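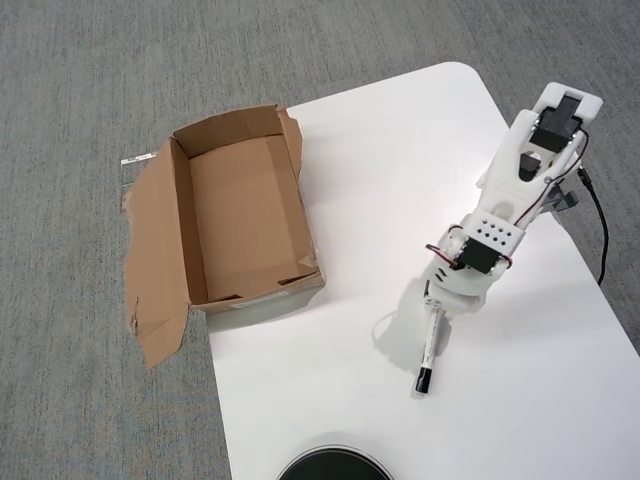
Arm with marker held point down, box to the left.

Negri desktop arm kit: bench inspection checklist with comments
By Josefien Mulder, 07/05/2026

Mei-kuen asked me to write my notes out properly this time, so each line has its result and then whatever I thought worth adding (I do go on a bit, please forgive me!). The kit is the one Flalbridge are offering to schools and clubs, and we are deciding whether Munden should take it on.

1. Printed parts free of cracks and sharp edges. PASS
I ran a fingertip along every edge with the power off. One burr on the inside of a jaw, gone with a bit of fine sandpaper.

2. Servo screws tight. PASS, with a note
Two wanted a quarter turn. The booklet ought to say "check again after the first hour", and Yung-ching has kindly offered to draft that wording for them.

3. Wires clear of the joints through full travel. NEEDS ATTENTION
The wires loop quite freely along the arm, and I'd be much happier with a clip at each joint, especially where younger hands are about. Chak-lun thinks spiral wrap would do just as well and be cheaper.

4. Power lead undamaged and routed away from the user. PASS, with a note
No nicks, and the plug is a good firm fit. Please tape the lead down wherever people walk.

5. Base steady at full reach. PASS
A tiny rock when it stops suddenly, nothing that worried me.

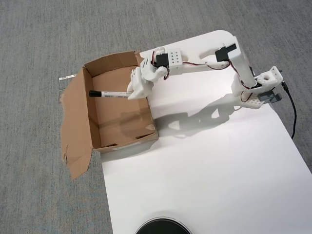

6. Gripper holds its load over the drop point. PASS
The jaws are the part of the Negri I was most curious about, as the older Cavex we tried in November used to let go of anything smooth. A marker is a fair test, being light but slippery, and it's a shape every classroom has in a drawer. With the pen lying level and its dark end out over the middle of the open box, there is room to bring a hand in from the far side, so please keep to the rule about hands out until the arm is parked.

7. Stop button within reach of the operator. NOT CHECKED
Ours is on order. Yi-chun will do this line when it comes, and I'd ask that no demonstrations are booked before then.

8. Instructions readable and complete. PASS, just about
All 47 pages are there, though the print is small and the wiring page could do with being twice the size.

Overall: suitable for supervised use once lines 3 and 7 are closed. I've grown rather fond of it, I must say, and I'd gladly go through it again with anyone who'd like to sit in.

4 comments · 2 shares
Munden equipment reviews | Contact us | Back to top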